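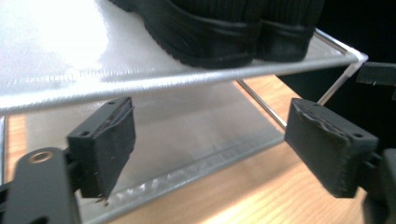 How long should the starter sit before the first rye loaf goes together? Until it has doubled and just begun to sag in the middle, and in this kitchen in May that took 11 hours.

OK, writing this up before I forget it all. Same flour as last time, the coarse rye from Vodbridge, and I'm nearly at the bottom of the sack so somebody please put in an order. I fed the starter last thing at night, left it on the counter by the bread bin with a plate on top, and got up to find it domed and smelling like green apples. Gave it a while longer, had coffee, and by the time I came back it had that little dip. In it went.

Batch was 3 loaves, same tins as always. Majdi wanted to try the scald again – boiling water over a third of the rye, stir it to a paste, leave it under a towel until you can hold a finger in it – and I grumbled because it's one more bowl to wash, but fine, we did it. The dough was noticeably sweeter raw. It was also stickier than anything I've ever handled! I had it up to my wrists. Next time wet hands AND a wet scraper, and don't answer the phone.

Caraway: one spoon in the first loaf, none in the second, and in the third I used the seeds Nandi brought back from Dulanau, which are smaller and much stronger. I toasted those for a minute in the dry pan and the whole place smelled wonderful.

Proof was where I went wrong. I had written "two hours, check at one and a half" on the card and then didn't check at one and a half. Loaf two had pinholes all over the top and a few of them had opened up into proper craters. Loaves one and three were fine, they'd been on the cooler end near the window. So the shelf over the radiator is too warm even with the heat turned down, and I'm going to stop using it for rye. (Majdi says he told me this in winter. He may have.)

Oven as hot as it goes for the first 15 minutes, then down, then 40 more. I pulled them when the middle of loaf one read 205 on the probe. Loaf two was a little behind so it got a few extra minutes on its own. Crusts good and dark, no splits down the side this time, which I put down to docking them with the skewer all the way to the bottom.

Didn't cut until the next afternoon. That's hard! Notes from the cutting:

Loaf one – even crumb, slightly gummy along the base, nice sour. Would make again exactly like this.
Loaf two – flat top, a gap under the crust you could slide a coin into. Tastes fine. Toast.
Loaf three – best one by miles. Nandi's caraway is maybe a bit much, so half the amount.

Nandi took half of loaf three home and sent a message later saying it was even better with the salty white cheese from the shop in Abu Hammour she's always going on about. I've never had it. She has promised to bring some.

Leftover starter: 156 grams, back in the fridge in the tall jar. I wrote the date on the tape and the tape fell off, so please don't use it for anything that matters until I've fed it twice.

Still to try: the scald left overnight, and a spoon of molasses in place of the honey. Majdi also wants to swap in some of the old loaf, soaked and mashed. I'll save him the heel of number two.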